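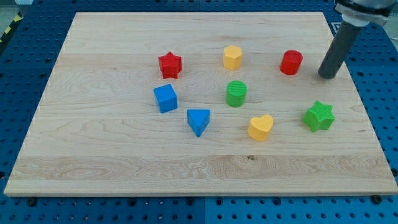
What is the difference between the latent phase and the active phase of the first stage of labour?

The latent phase is the early part, in which the cervix softens, thins and begins to open under contractions that are often irregular. The active phase follows, with regular and stronger contractions and faster dilatation. Many services now place the boundary at five or six centimetres. Older teaching placed it at three or four.

Notebook entry, 5 Aug 2018
Simulation and skills workshop, Ondusthorpe
Birth education programme, preparation for the second intake

Purpose of this entry

To record the state of the early labour session after the July run, the changes agreed to the handouts, and the items still to be settled before the next intake. Colleagues are asked to write corrections in the margin and initial them. The previous entry on this session should be treated as superseded except for the equipment list.

1. Terminology

The question set at the head of this entry is the one most frequently put to us in July, by expectant parents and by student midwives alike. Our printed material used both boundaries on different pages. The sheet on when to come in used the older figure, and the sheet on the stages of labour used the newer one. Participants noticed.

It has been agreed that all handouts will use the present wording of the maternity unit's own guideline, with a short note that other sources may differ. "False labour" is to be removed wherever it appears. Several participants had been given that term on the telephone and understood it to mean that their contractions were imagined. The replacement is "early labour" where the cervix is changing and "practice contractions" where it is not known to be. I remain uneasy about the second of these, as it will not satisfy a woman who has been awake with them for two nights, but no better phrase was offered.

"Natural birth" is to be used only where a participant uses it first. In our own text we will write "labour without medication" or "vaginal birth", according to which is meant. The draft booklet used the one phrase for both in consecutive paragraphs.

2. Positioning practice

Upright and side-lying positions were covered in the second hour. The session plan allowed twenty minutes and this was too short. By the time the mats had been put out and each support person had tried the double hip squeeze, the side-lying work was reduced to a demonstration.

The plan for the next intake:
Mats to be laid before participants arrive.
Standing, leaning and kneeling positions first, forty minutes.
Tea.
Side-lying with pillow between the knees, fifteen minutes, practised on both sides.
Supported squat demonstrated only. Not to be attempted by anyone with pelvic girdle pain.

The facilitator should state clearly that movement is encouraged for comfort and that no position is compulsory. One evaluation form reported that the writer had come away believing that lying down in labour was forbidden. The handout does not say so, but the tone of the third page may suggest it and I have rewritten the opening paragraph.

The Nustus birth stool was trialled. It is stable on vinyl and moves on the mats. It is therefore to be used on the bare floor only until rubber feet have been fitted. The order was placed in July and has not arrived.

3. Breathing and relaxation

No change to the content. The recorded audio is too fast for most participants and will not be used. The facilitator is to count aloud for the first two rounds and then stop. Slow breathing out was found easier to teach than any named pattern, and we have dropped the patterned breathing that was carried over from the Prellitz course materials. A participant who already knows a pattern and likes it should be left to use it.

Light-headedness was reported twice during the practice, both times in participants who were breathing quickly. Add to the facilitator notes: slow the breathing, sit down, do not continue the exercise until the feeling has passed.

4. Blood loss measurement exercise (student midwives only)

This was the weakest part of the July run and accounts for most of the work since. Students were shown pads and drapes wetted with coloured fluid and asked to estimate volume by eye. They were then shown how to weigh the same items and subtract the dry weight.

For the largest station the prepared volume was 900 mL. The most common estimate was 700 mL. Underestimation of this kind is well described in the teaching literature and is the reason for the exercise, so the result in itself is satisfactory. The difficulty was with the weighing. The drape and pads together read 1,256 g on the bench scale, and the dry weight sheet had been filled in for the old drape, so the subtraction gave the students a volume that did not agree with what had been poured. A good deal of time was lost while this was traced.

Corrective actions:
Dry weights to be taken afresh whenever stock changes, and dated.
Old sheet destroyed. One copy was found still taped inside the cupboard door and has been removed.
Scale to be zeroed in front of the students.
The smallest station, 111 mL, to be kept. It was estimated well and gives students some confidence before the larger ones.

The convention that one gram is taken as one millilitre should be written on the board at the outset. It was assumed and two students did not know it.

Colour of the fluid: the present mixture is too bright and stains the sleeves of the manikin. A browner mixture is to be tried. Allow it to stand overnight before judging the colour.

5. Pain relief content

It has been our practice to present labour without medication first and pharmacological methods afterward, under a separate heading. Feedback suggests that the order itself is read as a ranking. The revised session presents all methods on a single sheet, in the order in which they are generally available: at home, on admission, and in the birth suite. Water immersion, TENS, nitrous oxide, opioid injection and epidural each receive the same space, with what the method does, what it does not do, and what it requires by way of monitoring.

The statement in the old booklet that an unmedicated labour is "always shorter" has been struck out. It was unreferenced and cannot stand. The sentence on recovery has been softened in the same way. Facilitators should not make promises to participants about the length of a labour under any heading.

The sheet should also say plainly that a plan may be altered at any time by the woman, and that staff may recommend a change and must explain it. I would like this in the same type size as everything else. It was in the footer.

6. When to telephone

The following list was checked against the unit's triage card and is to appear on the back of every handout, unaltered:
Waters break, whether or not there are contractions.
Any bright bleeding.
Baby's movements have reduced or changed.
Contractions before thirty-seven weeks.
Severe headache, disturbed vision, or pain under the ribs.
Fever, or feeling generally unwell.
Contractions have become regular and strong, or the caller is worried for any reason.

The telephone number is to be printed above the list in bold. It was missing altogether from one batch in July. The remaining copies of that batch are in the recycling bin and should not be retrieved for scrap paper, as has happened before.

7. Rooms and equipment

The Magalhães room is confirmed for the next intake. It has the better floor for the stool and a sink, but the blinds on the north side do not close fully and the relaxation segment will have to be taken at the other end. The pelvis model has a loose pubic joint again. It holds for a demonstration if it is handled from the sacrum. The second doll is to be used with it, the first being too large to pass through in any position and having alarmed participants on that account.

Pillows: laundered and returned. Covers are still short.

8. Outstanding

Rubber feet for the stool.
Browner fluid mixture, trial and record.
New dry weights for both drapes.
Proof of the single-sheet pain relief handout, to be read by a midwife from the birth suite and by a recent participant.
Interpreter bookings for the evening group.
Wording for "practice contractions", if anyone has a better suggestion. Please write it below.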